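Home | Newsroom | Products | Support | Contact

Brernon Releases Gripper Comparison Results for Small Robot Arms

Share 40 | Comments 2

April 24, 2018

Brernon, a maker of controllers for benchtop robot arms, today released the results of a comparison between two grippers sold for small-parts handling. The Drevevon and the Paulík were run on the same arm model, with the same controller and the same set of tasks, first in simulation and then on the bench.

Each gripper made 400 attempts in simulation and 40 on real hardware. The tasks covered six kinds of item, including thin flat pieces, short rods and clear containers. An attempt counted as a success if the item was lifted, carried to a target and released without being dropped or tipped over.

The Drevevon did better on rods and other narrow items. The Paulík did better on clear containers, where its softer closing motion left the item standing more often. Results on flat pieces were close, and both grippers had trouble when a piece lay flush with the table and gave the fingers no edge to work against.

"Customers ask us which gripper to buy, and until now we answered from whatever we had used last," said Meenakshi Dubey, head of applications at Brernon. "We can now send them a table of results by item. A shop that handles mostly rods will read it differently from a lab that handles glass."

The simulation work was done in Titorard, the company's own test software. Titorard sends the virtual arm the same commands that the Brernon controller sends to a real one, so a task file can be moved from one to the other without changes. Item positions and lighting were changed between attempts.

In-ho Pyo, who wrote most of the task files, said the simulated results matched the bench results in rank order for five of the six kinds of item. The exception was clear containers. In simulation the two grippers came out nearly even, and on the bench the Paulík was ahead. The team thinks the contact settings for glass are too forgiving and is adjusting them.
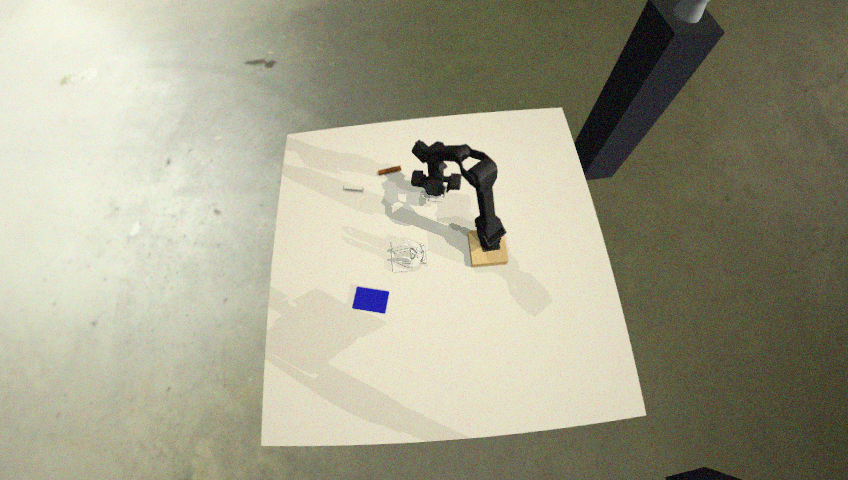

Does a gripper that does well in simulation still need to be tested on the bench?

Bench testing is still needed before a purchase, mainly for clear or slippery items, where the simulated contact settings are the least reliable.

The full results, the task files and the controller settings can be requested from Brernon's applications desk at no charge. Owners of Brernon controllers can run the task files on their own arms after installing the April update. Older controllers need a memory card with free space for the logs.

A second comparison, covering wrist-mounted cameras, is being planned. Deok-su Nam will lead that work.

Press contact: Hwa-young Jang, Brernon

Comments (2)

Hakim Chong
Were the fingertips the stock ones in both cases? We changed the pads on our Paulík and it made a big difference on flat parts.

Brernon Newsroom
Stock fingertips on both, replaced with new ones halfway through the bench runs. If you want to send us your pad details, the applications desk would like to see them.

Previous | Next | Back to Newsroom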